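Leaflets and mailings from the kitchen table
Workshop and Home Tips, by Perihan Güneş
Last updated 8 May 2023

These tips are for people who run a small trade from home and do their own leaflets and letters. I have an upholstery workshop in Baltedwood and send out 900 leaflets each August, before people start thinking about their chairs for the winter. Most of what follows is about paper, glue and tables. What to write on the leaflet is on a separate page.

Paper

Leave new paper in its wrapper in the room where you will print it, overnight if you can. Paper straight from a cold garage curls in the printer.

Store opened packs flat. Stood on end, the sheets bow and will not feed properly.

Paper of 120 grams and over feels better in the hand but cracks along the fold. Score it first with the back of a table knife and a steel ruler.

If you print both sides, do ten sheets and check them before you do the rest. My printer turns the page the opposite way from the one I expect, and I have wasted a full pack on it.

Cutting

Change the blade before a big job. A worn blade drags the bottom sheets and you will not notice until you turn the pile over.

Cut 12 sheets at a time and no more. My trimmer claims to take more, but the lower ones come out narrow.

Keep the offcuts. Clipped together they make a telephone pad, and I write the caller's name, street and what they want on one slip each. The slips go on a nail by the door until they are typed up.

Folding

A bone folder is cheap and lasts for years. The handle of a clean wooden spoon does nearly as well.

Fold in batches of 50 and put each batch under a heavy pan while you do the next. They lie flatter and fit more to a box.

Wash and dry your hands first, and again after eating. Hand cream leaves marks on matt paper.

Envelopes and labels

To seal a row of envelopes, lay them out overlapping like roof tiles with only the gummed strips showing, wipe once with a damp sponge, then close them from the near end. A sponge in a saucer is enough. Too much water and the flaps cockle.

Test one sheet of labels on plain paper and hold it up to the window against the real sheet. If the text sits too high, change the top margin by two millimetres and try again.

A label put on crooked will lift if you warm it for a few seconds with a hairdryer. Peel slowly from one corner.

Handwritten envelopes get more replies than labels, in my experience. I do these by hand for old customers and use labels for the rest.

Names and addresses

Keep one list only. I had one in a notebook, one on the computer and one in my phone, and sent the same woman in Pistby three letters.

Give each name four columns: where you got it, the date you last wrote, what they asked about, and whether they want to hear from you again. If someone says no, mark it the same day.

Sort by street before printing labels if you deliver on foot. Odd numbers up, even numbers back.

Do not buy a list. I bought 300 names once and many of the people had moved.

Delivering

Put the leaflets in a shoulder bag with the openings facing up, banded by street. Rubber bands dent the edges, so slip a strip of card under each one.

Use a flat wooden spatula to push leaflets through stiff letterboxes. It saves your fingers from the flap and from dogs.

Write the street and date on a copy of the map when you get in. When the telephone rings you will then know which round it came from. 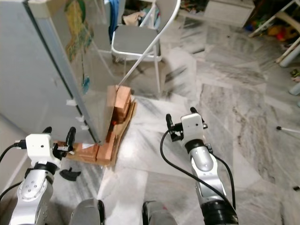
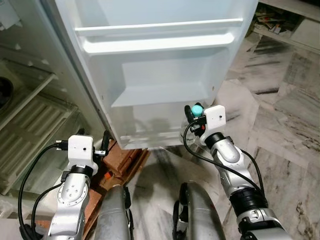 Following up

Ring people back within two days. I set aside the hour after lunch for it, with the slips in front of me and a pencil, and nothing else on the table.

Say who you are and what they asked for, then let them talk. If they are busy, ask when would suit and write the time on the slip.

Quotes go out on the same headed paper as the letters. I keep a stack ready printed with the address and terms, and fill in the middle by hand.

Clearing up

Dried paste comes off a worktop with warm water and an old bank card. Label glue needs a drop of cooking oil, left for five minutes, then washing-up liquid.

Put spare leaflets in a lidded box with the year on the end. Those without a date on them can go out next time. The dated ones I cut up for phone slips.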